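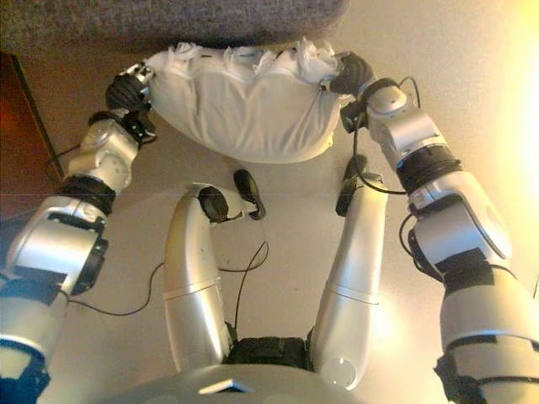
Drorkanceの見学会に申し込んだのは、家事ロボットの宣伝文句にそろそろ飽きてきたからだ。動画はどれも都合よく編集されているし、展示会のブースではたいてい決まった動作しか見せてくれない。Clasumvilleの駅からバスで30分、着いた先の建物には寝室を模した部屋が用意されていて、午前10時の回に入れてもらった。課題は寝具とクッションの片づけだという。黒いグリッパーが白い枕の両端をつかみ、灰色の布張りの縁に押し当てているところは、正直に言えば思ったより様になっていた。指が柔らかいカバーに沈み込むくらいには握れている。ただ、枕の上側のひらひらした縁はくしゃくしゃに寄ったままで、うちの母なら間違いなくやり直しを命じるだろう。

配られた資料には、この動作を215回繰り返して調整したとあった。多いのか少ないのか、素人には判断がつかない。成功率の欄を探したが見当たらず、案内の人に聞くと「条件によります」との返事だった。どんな条件なのかをもう一度聞いたところ、話は次世代機Sultleyの予定に移ってしまった。こういう場面は前に行った別の会社の見学会でもあった。

見学者は壁際の線の内側から眺めるだけで、部屋には入れない。質疑の時間は20分と書かれていたのに、紹介映像が長引いて実質その半分だった。その映像がまた妙に音楽の大きい代物で、肝心の動作音がまるで聞こえない。家に置くなら音は大問題だと思うのだが、質問用紙に書いた分は読み上げられずに終わった。
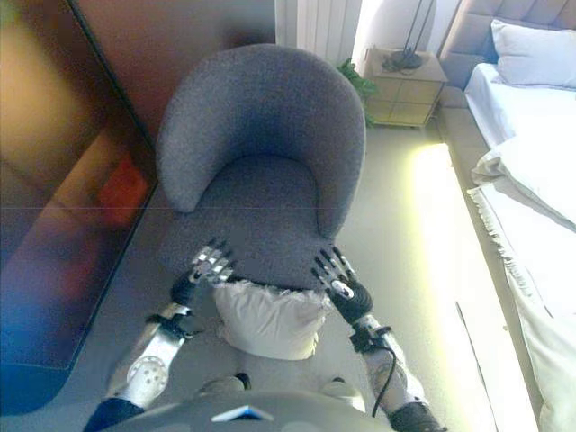
家庭用をうたう以上、私が気にしているのは周囲との相性である。展示用の部屋は広く、床もすっきりしていて、わが家の六畳間とは比べるのも気の毒なほどだ。そのうえ、相手は丸い背もたれの灰色の肘掛け椅子で、大きさも手ごろである。その座面の前の縁に左手の指先を置き、右手で右寄りの縁をつかんでいる一方、白いクッションは椅子の手前の床にしわだらけで転がっている。持ち上げる前なのか、落とした後なのか、説明がないのでこちらにはわからない。隣の見学者は「次に拾うんでしょう」と好意的に見ていたが、私はそこまで親切になれなかった。窓からの光が床に強く差していて、ああいう明るさの中でカメラがどこまで見えているのかも聞いてみたかった点だ。

価格についての発表はなし。レンタルを検討中とのことで、保守はLaiという会社が受け持つ予定だそうだ。出張費はどうなるのか、夜中に止まったら誰が来るのか、そのあたりは「検討中」が2回続いた。

帰りがけにアンケートを渡され、「購入したいと思いますか」の欄は「どちらともいえない」に丸をつけた。自由記入欄には、失敗した回も見せてほしいと書いた。次の見学会は3月だと聞いたので、バス代を惜しまない気分ならまた行くつもりでいる。なお、建物の中に食事のできる場所はない。昼をまたぐ回に申し込む人は、駅前で済ませてからバスに乗ったほうがいい。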